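Civside Makers Board
Forum > Builds in Progress > Robots & Automation

Toast arm: overhead setup, cable slack, and the usual complaints
Page 3

flodutside_dan wrote:
Picking this back up after the February wreckage. For anyone who skipped pages 1 and 2, the arm is the yellow printed one, hobby servos all the way up, and the job is still bread out of toaster, bread onto plate. The control board is a Vutik that I got secondhand with two dead channels, both of which I was told about, one of which I believed.

Changes since last time: new walls on both sides of the table, gripper reprinted with a flat finger and a pad under it, and the wrist cable is now a big lazy loop instead of the tight run that kept tugging the gripper off course. I have 21 logged runs on the new layout with the toaster unplugged. No bread yet. I am teaching it where the toaster is, and it is teaching me where the toaster was.

Questions for the group:
1. Is a loop that size asking for trouble?
2. Would you leave the toaster on the diagonal or square it up to the wall?

mocanu_bench wrote:
1. Yes.
2. Square it up. Your slots are at one angle, your plate is round, your wall is straight. Every pick needs a wrist rotation you could have avoided by turning the toaster with your hand. You own a hand, I've seen it.

flodutside_dan wrote:
The diagonal is deliberate. When it was square the elbow had to fold so far back that the middle joint buzzed like a trapped wasp. On the slant the arm comes in with the elbow open. I lose a bit of wrist travel and I stop smelling servo.

mocanu_bench wrote:
Then move the base. You are rotating the world to suit the robot.

pegboard_sue wrote:
Isn't rotating the world to suit the robot the whole of industrial automation? I worked next to a packing line for years and we weren't allowed to move a trash can.

On the loop, I'd keep it. Mine was short and neat and it pulled the connector out every time joint four went past straight ahead. Ugly slack beats pretty tension. What I would not do is let it lie across the place where you're going to be picking things up. Sooner or later the gripper will close on its own cable and lift itself by the bootstraps.

Vasilică Neagu wrote:
Agree with Sue about keeping slack, disagree about leaving it loose. Tie it once near the shoulder and once just before the gripper, and let the middle hang. Two soft ties, not zip ties pulled until they squeak. I killed a servo lead that way and spent a whole weekend blaming the firmware.

Also, Dan, which power supply? If all the joints share one, the gripper will sag whenever the shoulder works hard, and a sagging gripper over a toaster is a thing I would like you to think about.

flodutside_dan wrote:
Shared supply, yes. I have thought about it in the sense that I have read your post.

kerf_and_turf wrote:
Can I ask the rude question. Why toast? The toaster already pushes the toast up. A plate can be reached by a person. You have spent 80 dollars in filament to save yourself a distance of one forearm.

flodutside_dan wrote:
80 was the estimate. Please don't tell my wife the estimate was an estimate.

Toast because it's a bad object. It's crumbly, every slice is different, and it sits in a slot with wires on both sides. If the arm can do toast it can do most of what I want in the shop, like handing me the screws I can't find. For now it's practicing on a cream-colored block on the cutting mat, since that doesn't shed.

kerf_and_turf wrote:
So the toast robot moves a block.

flodutside_dan wrote:
The toast robot aspires.

mocanu_bench wrote:
Does the software use the grid on the mat or is the mat decoration?

flodutside_dan wrote:
Neither, sort of. I use it. I set the block down, read the grid, type the position into the log by hand, and compare it to where the arm thinks it is. Worst disagreement so far was 3 squares, and that one was me reading the ruler upside down. I have the mat slightly crooked on the table as well, which I know will bother you.

mocanu_bench wrote:
It does bother me. Tape it down straight and you get a free coordinate system. Crooked, you get a free argument.

Vasilică Neagu wrote:
A crooked mat is fine if it stays crooked by the same amount. Tape yes, straight optional. Measure the angle once and put it in the config.

pegboard_sue wrote:
I'd worry more about the glare. My overhead camera used to find a wonderful bright object at the far end of the bench every afternoon and go after it with real enthusiasm. A sheet of baking parchment over the lamp fixed it.

flodutside_dan wrote:
Parchment is going on the list. The glare is up at the top right, away from anything it needs to grab, but run 2382 (the counter never got reset after the old board, don't be impressed) did include a long pause facing that way.

kerf_and_turf wrote:
It was reconsidering its career.

Vasilică Neagu wrote:
Before you plug the toaster in: what is that finger printed in? If it's PLA it will droop the first time it lingers over a hot slot. And keep metal and wires well out of the slots, always, plug in or out, so that the habit is there when it matters. Let the toaster pop, switch it off at the wall, then let the arm go in.

flodutside_dan wrote:
It's PLA. I'll reprint the finger in something tougher and put the toaster on a switched outlet that the arm has to wait for. Separate supply for the gripper too, before Vasilică drives over here.

The toaster stays diagonal. Mocanu can have the mat.

mocanu_bench wrote:
I accept the mat. Post a view from overhead so we can all see where that cable goes.

flodutside_dan wrote:
Edited Wednesday, August 12, 2026 to add the overhead view. Ties not on yet, mat not straight yet.

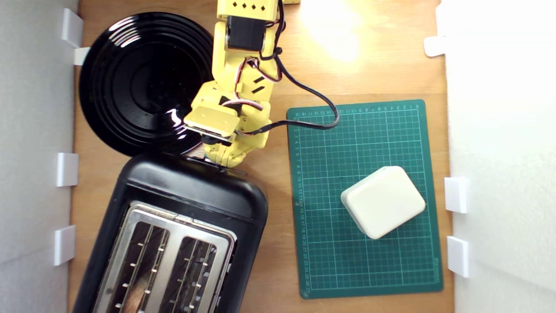

Gripper over the end of the toaster, cable loop out to the right, practice block on the mat.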